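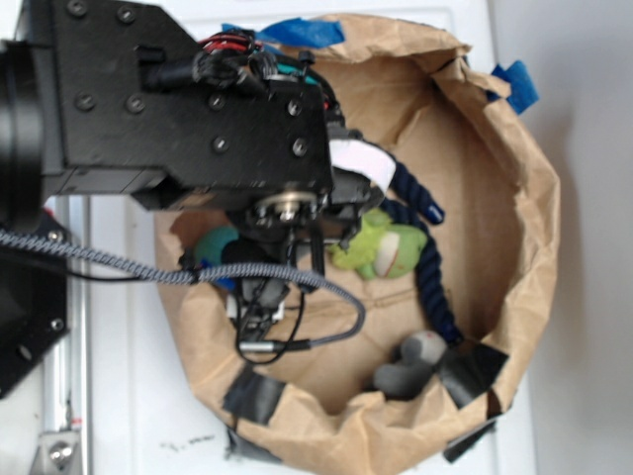 According to one reply to the last draft, the bag test proves that the arm can feel its way through clutter, and the manual should stop arguing with its own results. We have left the arguments in. The Flastine method may well do what its authors claim, but the bag test as most people run it can't tell you so, and the steps in this section are meant to get you a result you could defend.

Jan 4, 2019
By the Vivier bench group

Section 2. Setting up and running the bag test

What you are testing: whether readings from the lit finger pads improve picking from a paper bag, compared with the cameras alone. You are not testing whether the arm can pick up a ball. It could do that before.

Before you begin

You will need a brown paper bag, painter's tape, black tape, and a set of soft toys that differ in shape and stiffness. A ball, a plush figure and a length of thick rope make a reasonable core. Anything hard or sharp-edged stays off the list, whatever the Kadurari notes say about "everyday objects".

Caution: keep hands out of the bag whenever the arm is powered. The stop button is no help to fingers already under the gripper.

1. Open the bag and roll the rim down and outward until the fixed camera can see the floor. Press the creases with your palm. They will come back, so don't spend long on it.

2. Tape the rim. Use short pieces and put them where the gripper will not brush them on its way in. Tug each one.

Note: a taped bag is an easier bag. It can't fold over the fingers or slide away when the wrist pushes on a wall. We tape ours too, but a score from a taped bag should be reported as exactly that, and the original write-up mentions the tape only in a footnote.

3. Place the toys. Drop them from rim height and leave them where they land, unless one rolls out. Tidying them "a little" is the most common fault we see in other people's runs, and we have done it ourselves.

4. Move the arm to the start pose and check the wrist camera. Both fingers should show at the bottom of the picture, spread, with the pads lit and the bag mouth open beyond them. If the view smears while the wrist is moving, slow the approach in the Wi panel. A blurred wrist picture handicaps the camera-only runs and makes the pads look cleverer than they are. 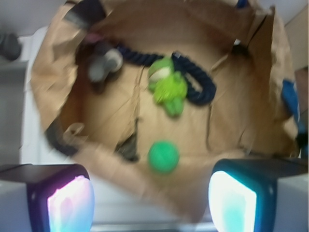
5. Run 12 practice picks and throw the scores away. Write down the faults all the same.

6. Run the first block of 1,000 picks with the pad readings switched on. Refill the bag after each one by step 3.

7. Run the second block of 1,000 with the readings switched off but the pads still lit. The pads throw coloured light on whatever is near them, and the wrist camera picks it up. Turn the lights off for one block only and you have changed two things at once.

8. Check the paper between sets. Torn strips on the floor are allowed, as are steps and ridges where the paper has folded under. Replace the bag when a toy can get beneath the lining. Log the change. 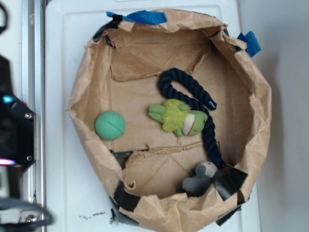
Spreading the toys apart makes the test fairer, one user wrote in October, as the arm then meets each object on its own terms. We don't agree. When the toys lie well clear of each other a camera can do most of the job, and any gain from touch gets lost in the noise. The layout to worry about is rope under plush, and you should get plenty of it if you follow step 3 and leave well alone.

9. Score each pick. A pick counts when the toy clears the rim and is still held above the drop tray. Contact between the pads does not count. Nor does a lift that ends back in the bag, however good it looked.

Caution: the Wi panel marks "grasp" as soon as both pads report pressure, and its success total is built from that mark. Don't quote the total. A ball pressed against the bag floor will trip it every time, as will a fold of paper.

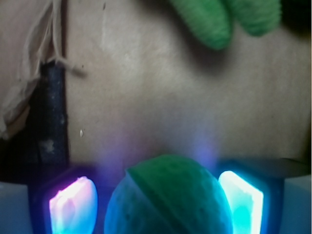
Keep the panel's mark in the log as a separate column. The gap between it and your own score is worth having, and on our bench it was wider for the ball than for anything else in the bag.

10. Compare the two blocks toy by toy before you look at the overall figure. In our 2,000 picks nearly all the benefit of the pads came from the rope. For the plush toys we could not tell the blocks apart. That is a useful finding about rope, and a good deal less than the Flastine summary promises.

Note: if your results are better than ours, check the tape first, then the lights, then who placed the toys.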